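시뮬레이터에서 손목 카메라 맞추기 (동아리 실습 2)

작성: Hằng Ninh, Lerkell 로봇 동아리

안녕하세요. 이 글은 저희 동아리의 새 회원을 위한 안내입니다. 한국어가 제 모국어가 아니어서 이상한 문장이 있으면 댓글로 알려 주시기 바랍니다.

지난 실습에서 로봇 팔을 시뮬레이터에 불러왔습니다. 오늘은 손목 카메라의 위치를 정하고, 그리퍼를 열었을 때 화면에 무엇이 보이는지 확인합니다. Gultedeck 과제를 하는 조는 목요일 모임 전에 끝내 주십시오.

준비
실습 1의 프로젝트 파일이 필요합니다. 파일을 복사하고 이름 뒤에 자기 조 번호를 붙입니다. 원본은 고치지 마십시오.

1단계. 바닥 바꾸기
처음 파일의 바닥은 회색 격자입니다. 바닥 재질을 풀밭 텍스처로 바꿉니다. 물체는 아직 넣지 않습니다. 텍스처 반복 값은 1로 둡니다.

2단계. 카메라 붙이기
카메라를 손목 링크의 자식으로 만듭니다. 방향은 손가락이 향하는 쪽과 같게 합니다. 시야각은 60도로 시작합니다. 카메라를 월드에 붙이면 팔이 움직여도 화면이 따라오지 않습니다. 작년에 저도 이 실수를 해서 한 시간 동안 원인을 찾았습니다.

3단계. 그리퍼 열기
팔을 바닥 쪽으로 수직으로 내리고 그리퍼에 열기 명령을 보냅니다. 그다음 카메라 창을 엽니다. 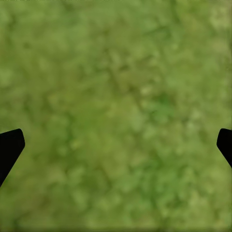
그림 1. 손목 카메라 화면. 그리퍼를 넓게 연 상태이고 손가락 사이에는 물체가 없음.

왼쪽 손가락이 오른쪽보다 조금 더 많이 보입니다. 이 정도 차이는 이번 실습에서 괜찮습니다. 중요한 것은 두 손가락의 끝이 모두 화면에 들어오고, 가운데가 가려지지 않는 것입니다. 좌우를 더 맞추고 싶은 조는 카메라의 가로 위치를 아주 조금씩 바꾸어 보십시오. 한 번에 많이 바꾸면 한쪽 손가락이 화면에서 없어집니다.

4단계. 저장하기
카메라 화면을 한 장 저장하고, 그때의 관절 값 7개를 같은 이름의 텍스트 파일에 적습니다. 저장 크기는 가로와 세로 모두 288픽셀입니다. 두 파일을 조 폴더에 올립니다.

자주 나오는 문제
손가락이 전혀 안 보입니다: 카메라가 손가락 끝보다 앞에 있을 수 있습니다. 카메라를 손목 쪽으로 뒤로 옮기십시오.
화면이 모두 검은색입니다: 카메라가 손목 부품 안에 들어가 있는지 확인하고, 조명도 켜져 있는지 보십시오.
바닥이 흐립니다: 텍스처 해상도가 낮을 때 가까이에서 이렇게 보입니다. 이번 과제에서는 고치지 않아도 됩니다.

실습 3에서는 바닥에 블록을 놓고 잡기를 시작합니다. 그 부분의 안내는 Lâm Âu 씨가 쓰고 있습니다.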